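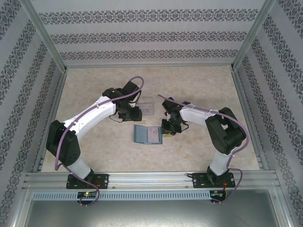 Week 6: The snagged cable fault, start to finish

Cable faults are my favorite failures to teach, and I mean that! They look like software bugs, they eat whole afternoons, and the cure is often a two-cent tie. Our case comes from the Zotton cell, a pair of arms sharing one rail. Before you open a single log, trace the purple cable on each arm from the gripper end back to the base. It runs along the white forearm under small ties, goes past the shoulder actuator and drops below the rail. Every bend on that route is a place where the slack can be wrong, and the slack changes with each pose.

What happened in June: the right arm dropped off the bus in the middle of a card-sorting job. It came back after a power cycle, ran fine, then dropped again. The log had 546 timeouts in 4,000 cycles, nearly all of them with the elbow far out. The Ziddale controller reported "servo overload," so the first team swapped a perfectly good servo. Then they swapped 2 more. (Please don't do this.)

Natalina Mancuso found it by plotting timeouts against elbow angle — a gorgeous plot, it's on the second page of the packet. The cable was pulling tight at full reach and working its connector partway out of the socket. 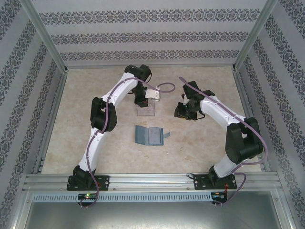 Fig. 6.2. Both arms over the work area, with the cable on the left arm forming a loop past the wrist.

Safety side. An arm that loses its bus can go limp or hold its last torque, depending on firmware. Find out which one yours does before your hand goes in. Power off at the main switch, support the forearm, then touch the connector.

For lab:
- Move each joint slowly by hand, power off, and watch the slack.
- Retie, then run 100 cycles at full reach.
- Plot errors against joint angle. Bring the plot, even if it's boring.

Reading: the Fernov wiring notes, and De Luca on strain relief, first half only.

Search this course Go

We use cookies to remember your settings. Accept

Course notes, Natalina Mancuso | Contact | Back to top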